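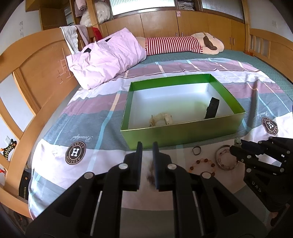

Small belongings in an open box. Most contents policies would want each one on its own line.

The standard contents claim form asks for five things per item: description, date of purchase, place of purchase, price paid, and proof of ownership. For a television this is a reasonable request. For the contents of a bedroom drawer it produces bad data at high cost, and I think insurers should stop asking for it below a fixed value.

I handled contents claims for most of my working life, first at a regional carrier and later as a contractor using the Claltov claims platform. My view comes from reading a great many completed forms. The upper third of a typical form is good. The refrigerator, the sofa and the laptop are all there with model names and prices that can be checked. Further down, the entries turn into round numbers. A scarf is $20. A belt is $20. A set of hair combs, bought at different times over several years, is $20. The purchase dates are all in June, or all in whatever month the claimant happened to think of first.

These entries are not fraudulent in any useful sense of the word. The claimant owned a scarf and a belt, and the form would not accept a blank. What the form collects at that level is a guess shaped like a record, and the adjuster then has to treat it as a record.

The cost of doing so can be worked out. Last year I went back over one claim from a burst pipe in Pillai, with the household's permission. The schedule ran to 102 lines. Thirteen of those lines held nearly all the value. The other 89 came to $761 in total, before depreciation. The platform applied depreciation line by line, using the claimant's guessed purchase date and a category table, and several of the lines were queried for lack of receipts. The queries went out in two letters. The household answered both. The final adjustment to the small items was a reduction of less than the fee I would have charged to review them.

The case for itemizing everything is usually made in three parts, and they deserve separate answers.

The first is moral hazard. If small goods are paid without a list, people will claim for small goods they never had. Some will. But a list does little to prevent this when no proof exists for either the honest line or the dishonest one. A claimant who is willing to invent a bracelet is willing to invent a price for it. The actual control is the cap, and a cap works equally well without the list.

The second is fairness between households. A person with very few possessions should not be paid the same as a person with many. This is the better objection. It can be met by tying the small-goods payment to something already on file, such as the number of occupants, the number of rooms, or the scheduled value of the larger items. The Preltico household policy does a version of this, paying an added 10 percent on the agreed value of major contents in any room declared a total loss, with an option to itemize instead. I do not think 10 percent is the right rate for every room. Kitchens and bedrooms hold far more small goods than a living room does, and a flat rate underpays them. The structure is sound and the rate can be tuned.
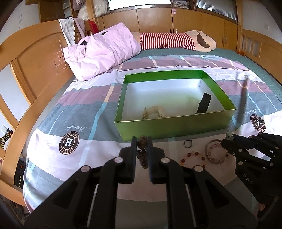
The third is that itemized data helps with pricing. Gaetano Cirillo, who trained me and who disagrees with nearly everything in this essay, has argued this for years. His position is that even poor data is informative in volume, and that a carrier which stops collecting it will have no basis for setting the rate I want it to use. I accept part of that. A carrier could collect full schedules from a sample of claims, pay the claimant for the extra work, and check the results properly. That would give a smaller set of numbers with a known error. The present method gives a very large set with an unknown one – and the unknown error runs in one direction, toward whichever figure the claimant thinks will pass without a letter.

There is also the matter of what gets left out. Small goods are hard to recall by name. People remember a drawer, or a box on a shelf, and can list four or five things from it. The remainder is never claimed. In my experience the undercount on small items is larger than any padding, and it falls hardest on older claimants and on anyone completing the form from temporary housing. A premium was charged on the full contents. The loss is paid on what could be remembered at a folding table at 11 p.m.

Home inventory apps are often put forward as the answer. Drular, the one I have used longest, is competent software. It is good for serial numbers and for receipts on large purchases. I have yet to meet a user who kept the small categories current for more than a few months, and I include myself. A photograph of an open drawer or box takes seconds and shows the general quantity and kind of goods, which is all a banded payment requires. Carriers should accept one on those terms and say so in the policy wording. At present most will accept the photograph and then ask for the list anyway.

My proposal is narrow. Set a threshold per item, printed on the first page of the policy. Above it, itemize as now. Below it, pay by room type and occupancy from a published table, less the deductible, with no depreciation and no receipts. Let any claimant who believes the table is too low submit a full schedule. Jewelry above the threshold stays where it is, on its own schedule with an appraisal. Review the table every two years against the sampled claims, and publish the changes with the rate filing.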